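Chapter 4
Gathering Examples by Hand

What this chapter covers
Why we collect before we train
Choosing a task small enough to repeat
Holding the tool, and moving at a pace a machine can follow
Recording the dull parts
Sorting, labelling and throwing away

If you have ever taught a child to tie a shoelace, you will know that telling only gets you so far. You explain about the loop and the other loop, and the child looks at you kindly, and in the end you kneel down and do it slowly in front of them, and then you do it again. Much of this chapter is about kneeling down and doing it again. We spent Chapter 3 on what a learning system does with its examples once it has them, and I promised there that we would come back to where those examples come from. They come, for the most part, from people's hands.

Throughout the chapter we will follow one modest project, which I will call by the name it had in our workshop, Oravec. The goal of Oravec was to have an arm pick up small household things from a table and set them down somewhere else. That is all! When we began I thought we could have it working by February on the strength of 500 examples, and I wrote that number on the whiteboard in rather large figures. We finished with more than 1000, and a good share of the early ones had to go in the bin. I will tell you why as we go along, as my mistakes were very ordinary ones and you are likely to meet them yourself.

4.1 What counts as an example

An example, for our purposes, is one complete attempt at a task, recorded from start to finish. It holds what the camera saw, where the tool was at each moment, and how far apart the fingers were. With a hand-held gripper you are the arm. You carry the tool to the object, close the fingers, lift, carry, lower and let go, and the recording keeps all of it in order.

Beginners nearly always want to record only the interesting bit – the closing of the fingers – and I quite understand the temptation. My first 61 recordings on Oravec started with the object already between the jaws. The system that learned from them was very good at squeezing and had no idea how to arrive. It would hover, close on nothing and seem quite satisfied with itself. The approach matters as much as the grasp, and so does the moment before the approach, when the fingers are open and there is only table between them.

So please begin each recording a little earlier than feels natural. Let the tool settle. Check that both fingers are in view of the camera, as their position in the picture is one of the steadiest clues the system will ever get, whatever the colour of the table or the behaviour of the light. Then begin to move.

Before reading on, it is worth doing a practice set of 12 attempts with any object you like, following the steps in the next section. Keep all of them, even the clumsy ones, for we will be sorting them together in 4.5. When you start each one, the fingers should be apart and the space between them clear, and you should stay like that for a slow breath before you reach for anything.
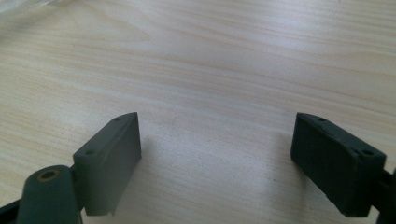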